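Célula Skarnemard: notas de montaje y mantenimiento

Versión del 8 de septiembre de 2025. Mantenida por el grupo Bririteo.

Este README explica cómo se prepara la célula de dos brazos para la tarea de la tostadora, y qué se debe revisar antes de grabar. Los archivos de calibración están en la carpeta torov_calib.
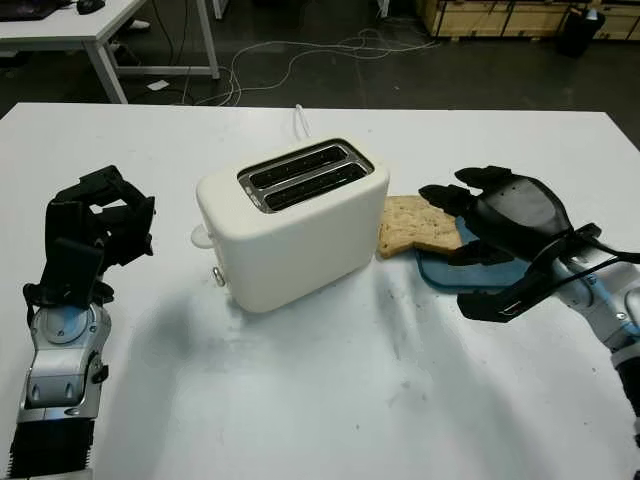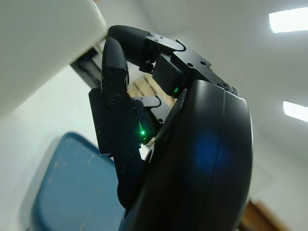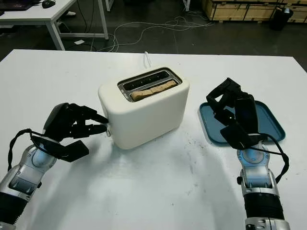
Preparación

1. Poner la tostadora en el centro de la mesa, con la palanca hacia el brazo izquierdo. La bandeja va a la derecha.
2. Encender los brazos y esperar 14 segundos antes de abrir el programa de control.
3. Cargar el perfil hsiao_manos. El perfil antiguo, de enero, no sirve para estas manos.
4. Cerrar y abrir cada mano 8 veces, sin pan.

Mantenimiento

Los cables de las manos deben tener holgura en toda la rotación de la muñeca. Si un cable queda tenso, se para el brazo y se coloca otra vez el lazo.

Las yemas se limpian con un paño seco al final de cada sesión. Cada 400 ciclos se revisan los tornillos de los dedos y se repite la calibración de la pinza.

Problemas conocidos

La mano derecha pierde a veces la posición cero después de una parada de emergencia. Hay que reiniciar solo esa mano, con el comando reset_mano der.

Cada lote contiene 64 episodios. Los episodios interrumpidos se guardan aparte, en la carpeta parciales.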